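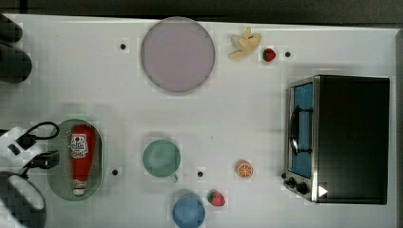

Toy banana and strawberry, toaster oven on the right.

3 January 2026

Wirkholm go to Lornley next, and I have been putting off writing about it. We are second, they are third, and two clubs go up. The gap is five points, but Lornley have a game in hand, so a defeat would make it very tight indeed.

I'll start with the last match, at home to Godaseck. It was a poor game on a heavy pitch. Godaseck came to sit deep and did it well until just before half time, when their keeper came for a corner and got nowhere near it. Our centre half headed it in from a yard out. After the break we had most of the ball and did very little with it. Godaseck hit the bar late on from a free kick that I thought was going in. It finished 1-0 and I was glad to get back to the car.

What bothers me is that we have now played several games like that. We win the first header, lose the second ball, and end up defending our own box for long spells against sides we ought to be pushing back. Against Godaseck you can get away with it. Lornley have two quick wide players and a striker who is good in the air, and they play the ball forward early.

The away record is the other thing. We have not won at Lornley since the new stand went up. It is a 60-mile drive, mostly on the old coast road, and the ground is open at one end, so the wind comes straight down the pitch. Whoever wins the toss usually chooses to kick into it first and save it for the second half. I have seen us go in level there at the break and lose 3-0.

I would change one thing in the side, and that is left back. The lad who has been playing there since November is a midfielder by trade. He has done fine, but he gets drawn inside, and that leaves the whole flank free for a winger who wants to run. Our regular left back trained last week and I would start him, even if he only lasts an hour.

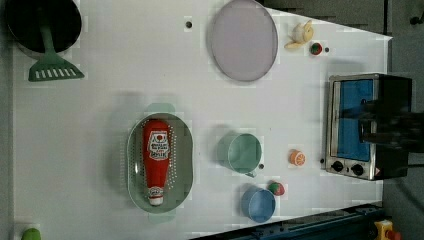

One reader emailed to say I was worrying about the wrong flank. In their view the trouble all season has been on our right, where the full back pushes on and the midfielder in front of him does not cover, and both goals at Bedoya came from there.

I went back through my notes on the Bedoya match and the reader has a point about the first goal. The second I would put down to the throw-in before it, which we took quickly to a man with his back to play. Still, it is fair to say neither side of the defence has been settled. I would keep the right back where he is and ask him to stay at home for the first twenty minutes.

Lornley are expecting a big crowd. The ground holds 4000 and the away end is pay on the gate, cash or card, with the turnstiles on the car park side. The tea hut at that end shut early the last time I went, so I am taking a flask. The supporters' coach was full when I asked, though there is a waiting list.

As for a prediction, I would take a draw now. A draw keeps the gap at five points, and Lornley still have to go to Bedoya, where hardly anyone has won. We have the better run of home games in the spring - three of the bottom four come to us - and I would back us to hold on from there. If we lose I will probably say the same thing with less confidence.

I'll put a report up when I have dried out.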